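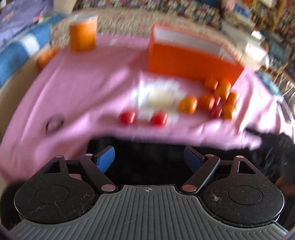
Marmalade stays like syrup, can I cook it a second time?

mirta_k
Good evening to everybody. I made orange marmalade in September, for the first time in my life, and it did not set. It tastes good, a little bitter as I like it, but when I turn the jar it runs like syrup. I used ordinary sweet oranges from the market in Drudavden, because the bitter ones are not sold here at this time of the year. The peel was cut thin and stayed in water for one night. The next day I added the sugar and boiled everything for 51 minutes. I did not use a thermometer. The recipe said "until it is ready", and I did not understand how I should know that.

I also must say that I took 200 grams less sugar than the recipe asked, because my husband should not eat so much sweet. Maybe this is the mistake. The pips I threw away. The jars are from Brestex, with the screw lid, and they closed well.

My question is if I can put all of it back in the pot, or if the peel will become hard from this. I would be sorry to lose it. 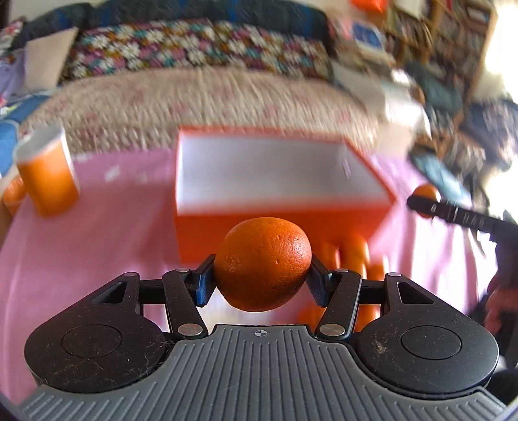 slowspoon
Yes, you can boil it again, I have done this more times than I want to say. Empty all the jars into a wide pot. Wide is important, in a tall pot the water leaves too slowly. Add the juice of one lemon and bring it up gently so the sugar does not catch on the bottom. Then let it boil strongly and begin to test after five minutes.

For the test you put a small plate in the freezer before you start. Drop a little marmalade on it, wait one minute and push it with your finger. If the skin makes wrinkles, it is finished. Take the pot off the heat while you are testing, otherwise it continues to cook and you can pass the point.

The peel will be a bit firmer, but if it was soft before the sugar went in, you will not mind it. Wash the jars and heat them again, and use new lids if you have them.

About the sugar, yes, this is also a reason. With less sugar it sets softer and keeps less long. After opening I would hold it in the fridge. Next time tie the pips in a piece of cloth and cook them together with the peel, and squeeze the cloth well at the end. Sweet oranges need this help more than the bitter ones.

pannikin51
just buy pectin

mirta_k
Thank you, slowspoon. I had only half a lemon in the house but I will buy one tomorrow and try with 3 jars first. The other jars I leave for pouring on yogurt, for that it is good already.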